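Section 5: Setting Up Storage Baskets on Koltton Open Shelving

This section covers fitting woven baskets to a Koltton shelf unit that has already been assembled and fixed to the wall. If the unit is not yet fixed to the wall, go back to Section 4 and finish that work first. Baskets add weight to the front edge of a shelf when they are pulled forward, and a free-standing unit can tip.

Before you begin

You will need:
Tape measure
Pencil
Soft, dry cloth
Vacuum cleaner with a brush head
Felt pads (bag F in the hardware box)
Shelf liner, if you ordered it

Baskets are packed separately from the shelf unit and may arrive in a second box. The Vitcombe is the rectangular basket with a braided rim. The Grelldale is the fabric bin with two handles. Both can be used on the same unit, but do not put them side by side on one shelf, as the Grelldale needs more room on each side for its handles.

Unpacking the baskets

1. Open the box with your hands or a blunt tool. A knife pushed through the top flap can cut the weave.
2. Lift each basket by its base. Do not pull it out by the rim.
3. Remove all paper and any plastic wrap from the inside.
4. Place the basket on a clean, flat surface and run the cloth along the walls and into the corners. Check for loose ends.

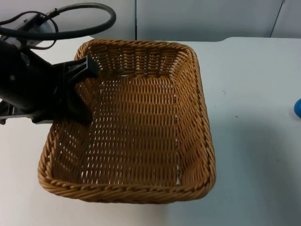

Woven basket, empty, ready for checking.

5. Tuck any loose end back under the nearest strand. If it is too long to tuck, trim it with sharp scissors. Never pull it.
6. Press down lightly on each corner in turn. If the basket rocks, leave it overnight with a few books in the bottom. Slight rocking after shipping is normal.

Note: Baskets can have a faint smell when first unpacked. Leave them in an open room for a day before putting clothing or linens in them.

Measuring the shelf

The standard shelf is 781 mm wide between the uprights. The narrow shelf is 584 mm wide. Measure yours before you place any baskets, as the uprights can shift a little when the wall brackets are tightened.

1. Measure between the uprights at the front of the shelf, then again at the back.
2. If the two figures differ by more than 5 mm, loosen the wall brackets, square up the unit as shown in Section 3, and tighten the brackets again.
3. Measure the width of each basket at the rim. The rim is the widest part, so a measurement taken at the base will be too small.
4. Leave a gap of at least 14 mm between baskets, and the same between a basket and an upright.
5. Mark the position of each basket on the front edge of the shelf with a light pencil line.

Note: If you are using the Baloch divider kit, fit the dividers now. They cannot be slid in once the baskets are in place. 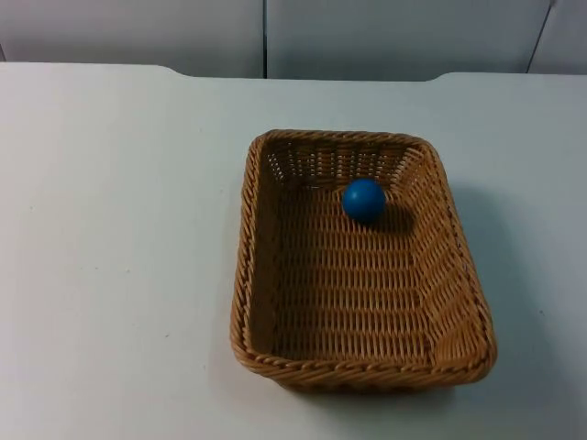
Setting the shelf height

Shelves should be spaced so that a hand can reach over the rim without the basket being taken out. A shelf set too low makes people tug the basket forward by one corner, and over time this bends the rim.

1. Empty the shelf you want to move.
2. Support it from below with one hand and take out the front pins.
3. Take out the back pins and lower or raise the shelf.
4. Refit the back pins first, then the front pins. All four must be at the same level.
5. Push down on the middle of the shelf to seat it.

CAUTION: Do not move a shelf with baskets on it, even if they are empty.

Placing the baskets

1. Stick one felt pad under each corner of the basket. Skip this step if you are using shelf liner.
2. Set the basket on its pencil marks and slide it back until it touches the rear rail.
3. Pull it forward and push it back again. It should move freely.
4. Rub out the pencil marks.

Put heavy items on the lowest shelf. Upper shelves are best for light things such as scarves, hats, gift wrap and small toys. Items with small parts should go in a lined basket, as they can slip between the strands.

CAUTION: Do not let children climb on the shelves to reach a basket. Keep anything they use every day within their reach.

Care

Vacuum the baskets with the brush head every few months. Wipe up spills with a damp cloth and let the basket dry fully before putting it back. Do not place baskets against a radiator or heating vent.

For replacement pins and felt pads, see the parts list in Section 8.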